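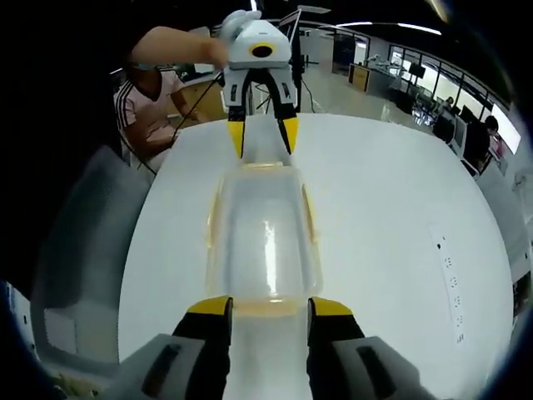

## Fleet manager on the Clilen's first winter

Jean MacKinnon runs 78 electric vans for Forsyth, and 51 of them are the Clilen. She is happy with the range so far. "We see a drop when it gets cold, but the drivers plan for it," she said.

Charging at the Viltton depot has been harder. "We waited until October for the second supply. I'd order that before the vans next time."

Would she buy more? "Yes, if the lease price holds."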